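Is the cold plunge worth the shivering?

By Sille Hafstein
6 September 2019
4 min read

The woman on reception at the Kirkier gym wanted me to know that the plunge pool was fully booked until Tuesday. She said it with some pride. A year ago it was a storeroom, and now people pay extra to sit in it up to their necks and swear.

I have been hearing about cold water for months, mostly from people who have just got out of it. It clears the legs, lifts the mood, burns fat and mends your sleep. I like a cold swim myself. What I don't like is being told that a swim is medicine, so I went looking for someone who could show me the evidence.

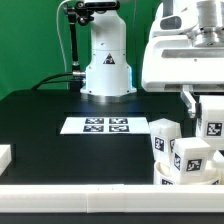
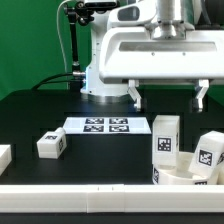
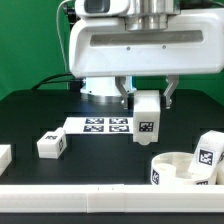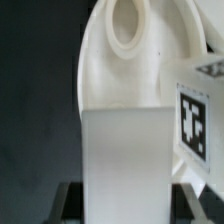 What the cold does to sore legs

Agathe Leclerc has coached runners in Grindevholm long enough to have seen compression socks, cherry juice and sticky tape all have their turn. Her runners ask for the plunge and she lets them have it.

"They come out saying their legs feel better," she told me. "Then I ask if they ran faster the next day and they change the subject."

The sore-legs claim is the strongest of the lot, and it's still a modest one. People who sit in cold water after hard exercise do tend to report less soreness over the next day or so than people who simply sit down. But you can't give someone a pretend ice bath. Everybody knows which group they're in, and if you have just put up with something horrible you would rather like it to have worked.

There is also a catch for anyone lifting weights. Some studies suggest that regular cold baths straight after strength training may blunt the muscle growth you went to the gym for. I didn't see that on the poster at Kirkier.

Two minutes, or was it nine?

Then there's the matter of how long. The Flinano app, which a friend swears by, sets beginners at two minutes. The leaflet that comes with a Baloch home tub says nine. I asked Todor Vidmar, who sells the tubs, where the nine came from.

"It's what customers are comfortable with," he said, which seemed an odd word to pick.

He was more helpful on cost. The cheapest tub on his list is £124 and it doesn't cool anything. You fill it from the tap and add your own ice. In December the garden will do the job for you. In August you'll be on first-name terms with the man at the petrol station freezer.

The part I can't argue with

Danica Spahić goes into the lake two mornings a week, all year, and has never tracked any of it. She isn't interested in inflammation. She likes the walk down, the shouting and the flask of tea afterwards.

"I feel good until lunch," she said. "Is that a result?"

I think it might be, although I'd want to know how much belongs to the water and how much to the walk and the company. Her swimming partner, Radka Georgiou, gave up the lake last winter after a nasty turn on the steps and still comes along for the tea. She says her mood is much the same.

That nasty turn deserves more space than the tub sellers give it. Sudden cold makes you gasp and sends your heart rate and blood pressure up, and it can be dangerous. If you have a heart condition, ask your doctor first. Go in slowly, don't go alone, and get out well before you feel you've proved something.

I did have my Tuesday slot in the end. I lasted a little under the two minutes. My legs ached on Wednesday exactly as they usually do after a long run, and I slept badly, though I blame next door's dog for that. I haven't booked again.

Contact us | © 2019 All rights reserved | Back to top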